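6.2 从旧手机迁移数据

本节适用于首次启用 Kevano 手机的用户，以及恢复出厂设置后需要重新导入数据的用户。迁移通过 Jilus 换机工具完成。旧机可以是 Kevano 早期机型，也可以是其他品牌的手机，但可迁移的项目不同，详见 6.2.6 的项目对照。

修订：Osian Powell，2022年9月17日
适用系统：Jindden OS 13 及以上版本

6.2.1 迁移前的检查

请在两台手机上逐项确认：

1. 旧机电量不低于 26%，新机已接通充电器。
2. 旧机已安装 Jilus 换机。新机系统内已预装，无需另行下载。
3. 两台手机的蓝牙、WLAN 和定位开关均已打开。
4. 两台手机的系统时间一致。时间相差过大时，配对证书会被判定为过期，界面提示“无法验证对方设备”。
5. 新机剩余空间大于旧机待迁移数据的总量。总量可在旧机的“Jilus 换机 > 数据概览”中查看，应用安装包与应用数据分开计算。
6. 旧机上的银行、证券及门禁类应用已按各自要求完成解绑。此类应用的本地凭证不会随迁移写入新机。

注意：迁移期间旧机会自动进入飞行模式，并单独保留 WLAN 直连。来电和短信在此期间无法接收。如需保持通话，请先将 SIM 卡装入新机。

注意：如旧机启用了第三方省电或清理类应用，请先将 Jilus 换机加入其白名单，或暂时停用该类应用。

6.2.2 选择连接方式

Jilus 换机支持无线直连和数据线两种方式。

无线直连：两台手机之间直接建立 5 GHz 热点，不经过路由器，不消耗移动数据流量。适合照片和联系人为主的迁移。部分旧机型不支持 5 GHz，会自动降为 2.4 GHz，速度明显下降。

数据线：使用两端均为 USB-C 接口的数据线。数据量超过 200 GB 时必须选用此方式，无线直连的入口会变为灰色。随机附带的充电线仅支持低速传输，可以使用，但耗时较长。MacPherson 系列高速数据线可在配件页面单独选购。

注意：请勿在数据线与手机之间加接扩展坞、读卡器或延长线。

注意：两种方式不能在同一次迁移中切换。中途改用另一种方式时，需退出并重新配对，已完成的项目予以保留。
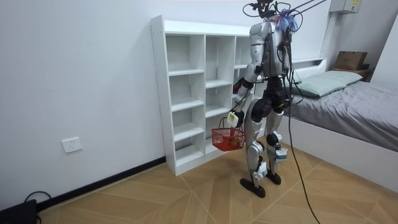
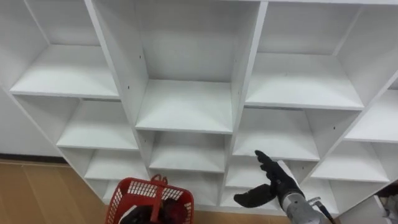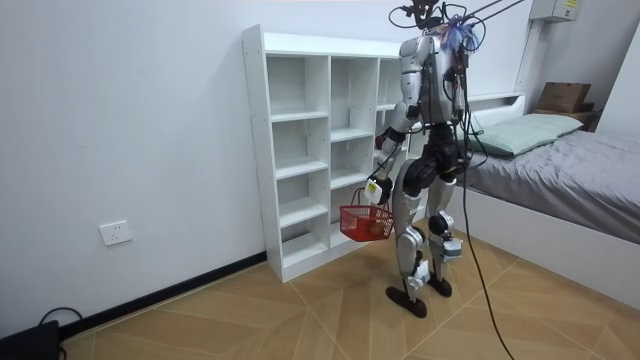
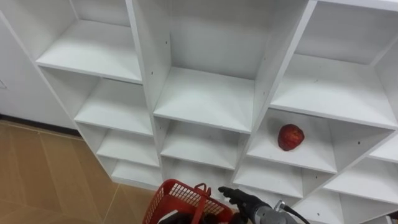

6.2.3 配对

1. 在新机的开机向导中，进入“导入数据”页面，点按“从另一台手机导入”。如已跳过开机向导，请打开“设置 > 系统 > Jilus 换机 > 这是新手机”。
2. 选择旧机类型。选项为“Kevano 手机”“其他安卓手机”和“iPhone”。
3. 新机显示二维码。在旧机上打开 Jilus 换机，点按“这是旧手机”，扫描该二维码。
4. 两台手机同时显示一组配对码。核对一致后，在旧机上点按“允许”。
5. 使用数据线时，请在配对完成之后再插入数据线。旧机弹出 USB 用途选项，选择“传输文件”。

如二维码无法识别，点按新机屏幕下方的“手动连接”，在旧机的 WLAN 列表中选择以 Jilus 开头的热点，并输入新机上显示的密码。

注意：旧机为 iPhone 时，数据线方式仅支持照片、视频、联系人和日历。连接后 iPhone 会询问是否信任此设备，需输入锁屏密码确认。

6.2.4 选择项目并开始迁移

1. 旧机扫描本机数据并列出各类项目。扫描未完成时，项目右侧显示旋转图标，此时不可勾选。
2. 勾选需要迁移的项目。点按项目名称可展开下级列表，例如按相册选择照片，按会话来源选择录音文件。
3. 如需迁移加密相册或隐私空间，请在旧机上输入对应密码。未输入密码的加密内容会被跳过，迁移报告中不予列出。
4. 查看页面底部的预计时间和所需空间。所需空间以红色显示时，表示新机空间不足，需减少勾选项目。
5. 点按“开始迁移”。

迁移过程中，请保持两台手机的换机界面在前台显示。屏幕可以自动变暗，但不要按电源键锁屏。无线直连时两台手机应相互靠近，中间不要有金属物体遮挡。

预计时间根据最近一段时间的传输速度计算，遇到大量小文件时会反复变化，属正常现象。进度停留在 99% 时，新机正在写入索引，请勿退出。

小心：迁移过程中手机机身可能发热。请取下保护壳，将手机放在通风的平面上，不要置于被褥、坐垫或阳光直射处。机身温度过高时，传输会自动暂停，降温后继续。

6.2.5 完成后的操作

1. 新机显示“迁移完成”后，点按“查看报告”，确认各项目的成功与失败数量。
2. 点按失败项目右侧的“重试”。重试只传输失败的文件，不会产生重复内容。
3. 退出换机工具，重新启动新机。
4. 等待应用安装完毕。应用安装包在后台逐个安装，未安装完成的图标显示为灰色，此时点按无响应。
5. 依次打开需要登录的应用，重新验证身份。
6. 进入“设置 > 默认应用”，重新指定短信、浏览器和输入法。旧机上的默认应用设置不迁移。

新机首次启动后的一段时间内，图库会重新生成缩略图并建立搜索索引，耗电量高于平时。图库顶部的提示条消失后，耗电恢复正常。

小心：在确认新机数据完整之前，请勿清除旧机数据。换机工具中的“抹掉旧手机”一经执行无法撤销。

6.2.6 项目对照

联系人、通话记录、短信：安卓旧机全部支持。iPhone 仅支持联系人。
照片与视频：均支持。实况照片由 iPhone 迁入后，保存为一张静态照片和一段短视频。
日历：均支持。订阅类日历需在新机上重新订阅。
便签：仅支持 Kevano 旧机。其他品牌请先在旧机上导出为文本文件，再作为文档迁移。
闹钟、WLAN 密码、桌面布局：仅支持 Kevano 旧机，且旧机系统不得高于新机系统。
应用：安卓旧机支持安装包。应用数据能否迁移取决于该应用自身的备份设置。
蓝牙配对记录：不支持。耳机、手表等需在新机上重新配对。
指纹与面部数据：不支持，需重新录入。

6.2.7 常见提示与处理

“连接已断开”
在两台手机上保留换机界面，等待自动重连。超过 6 分钟未恢复时，退出并重新配对，选择“继续上次迁移”。

“版本不兼容”
旧机上的 Jilus 换机版本过低。通过应用商店更新后重试。旧机系统过旧、商店不再提供更新时，可从新机的“手动连接”页面将安装包发送至旧机。

“部分应用未能安装”
该应用仅提供 32 位版本，或已从应用商店下架。请联系应用开发者获取适用于 Jindden OS 的版本。

“存储权限被拒绝”
在旧机的“设置 > 应用 > Jilus 换机 > 权限”中，将存储、联系人、短信和通话记录设为允许。修改后需完全关闭并重新打开换机工具。

“数据线不受支持”
所用数据线仅有供电功能，或接口接触不良。更换数据线，并检查接口内有无异物。清理接口时请先关机，不要使用金属工具。

按以上方法处理后仍无法完成迁移时，请在报告页面点按“导出日志”，将生成的文件随机型名称和系统版本号一并提交至 Jindden 服务中心。日志包含文件名和错误代码，不包含文件内容。

云备份的恢复方法见 6.3。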